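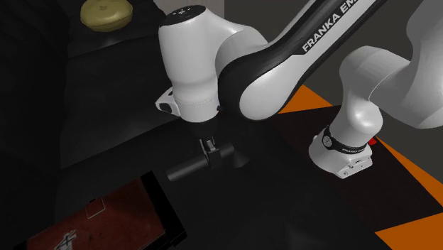
Gloss (surface finish)

Gloss is the visual property of a surface associated with its capacity to reflect light in the mirror, or specular, direction. It is one of the main attributes used to specify the appearance of paints, plastics, paper, ceramics and floor coatings, together with colour, haze and texture. A surface that reflects most light in the specular direction is called glossy, and one that scatters light evenly in all directions is called matt. Commercial finishes lie between the two, and are sold under names such as satin, semi-gloss, eggshell and low sheen. The names are not used consistently between manufacturers.

Contents
1 Physical basis
2 Measurement
3 Control of gloss in coatings
4 Perception
5 Loss of gloss
6 See also

Physical basis

When light strikes the boundary between air and a coating, part of it is reflected at the boundary and part enters the material. The share reflected depends on the refractive index of the material and on the angle of incidence, and is described by the Fresnel equations. For a typical paint binder viewed close to the perpendicular, only a few per cent of the light is reflected at the boundary. The share rises steeply as the angle approaches grazing, and for this reason a wall painted in a matt finish may show a distinct sheen when viewed along its length.

Light that enters the coating is scattered and absorbed by pigment, and the part that re-emerges gives the surface its colour. Gloss and colour are therefore separate in origin, although they interact. A dark glossy surface shows clear reflections because little diffuse light competes with them. On a white surface of identical smoothness the same reflections are present but have lower contrast.

Roughness is the other controlling factor. Irregularities much smaller than the wavelength of light have little effect. Larger irregularities spread the reflected beam, first producing a halo around highlights (haze) and then removing the highlight altogether. Waviness on a scale of millimetres leaves the gloss reading high but distorts reflected images, a defect known in the paint trade as orange peel.

Measurement

Gloss is measured with a glossmeter. The instrument directs a beam at the surface at a fixed angle and records the light received at the equal and opposite angle. The result is expressed in gloss units, on a scale fixed by a polished black glass standard of known refractive index. Three geometries are in general use for coatings:

20 degrees, for high gloss surfaces
60 degrees, for general use
85 degrees, for matt surfaces

The angle must be stated with the result, as readings taken at different angles are not interchangeable. A reading of 82 units at 60 degrees, for instance, would normally be classed as high gloss, and the sample would then be measured again at 20 degrees to separate it from similar samples. A reading of six units at 60 degrees is matt, and is better resolved at 85 degrees.

Glossmeters need a flat sample larger than the measuring aperture. Curved parts give low readings, as some of the reflected beam misses the detector. Small-aperture instruments reduce the error but do not remove it. Moulded housings and other parts with rounded corners are usually assessed by measuring a flat test panel made in the same material, or by eye against a set of reference panels.

In a comparison of 3625 readings taken from brushed, rolled and sprayed panels, Ermelinda Tavares found that the choice of applicator affected the spread of results more than their mean. Two of the enamels in the comparison, Catavell and Fonano, carried the same semi-gloss description on the tin. The first averaged 55 units at 60 degrees, and the second was considerably lower.

Control of gloss in coatings

The gloss of a paint is set mainly by its pigment volume concentration, the proportion of pigment and filler in the dry film. At low concentrations the binder covers the particles and dries to a smooth surface. As the concentration rises, particles begin to disturb the surface and gloss falls. Above the critical value there is not enough binder to fill the gaps, and the film becomes porous as well as matt.

Matting agents allow gloss to be reduced without a large change in pigment content. Fine silica is the most common. Waxes are also used, alone or with silica, and improve resistance to scuffing. Matting agents settle during storage, so a tin that has not been stirred fully may give a glossier finish from the top than from the bottom.

Application conditions also matter - humidity during drying, film thickness and the porosity of the substrate can each shift the final reading. Patches of uneven gloss over filler or bare plaster are called flashing, and are normally prevented by a sealer coat.

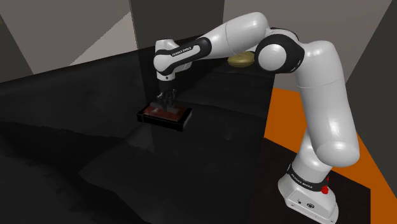
Perception

Instrument readings agree only in part with visual judgement. Observers rely on the sharpness, contrast and position of highlights, and on how these move when the object or the head is moved. Lighting has a strong influence. Under a small, bright source a satin surface may be judged glossy, and under an overcast sky the same surface may be judged nearly matt.

Shape contributes as well. Highlights on a strongly curved surface are compressed and look sharper, so that curved objects tend to be rated glossier than flat panels with the same finish. In computer graphics, gloss is controlled by a roughness value in the shading model, and rendered images are often used in studies of gloss perception for the reason that shape, lighting and roughness can be varied one at a time.

Loss of gloss

Most organic coatings lose gloss in service. Ultraviolet light breaks down the binder at the surface and exposes pigment, a process that ends in chalking. Abrasion and harsh cleaning have a similar effect indoors. Matt finishes may change in the other direction - repeated rubbing flattens the surface texture and leaves shiny marks, known as burnishing, around light switches and door edges.

Gloss retention is the final reading divided by the initial reading, given as a percentage. It is determined by outdoor exposure or in a weathering cabinet.

See also

Chalking
Orange peel (effect)
Pigment volume concentration
Specular reflection
Varnish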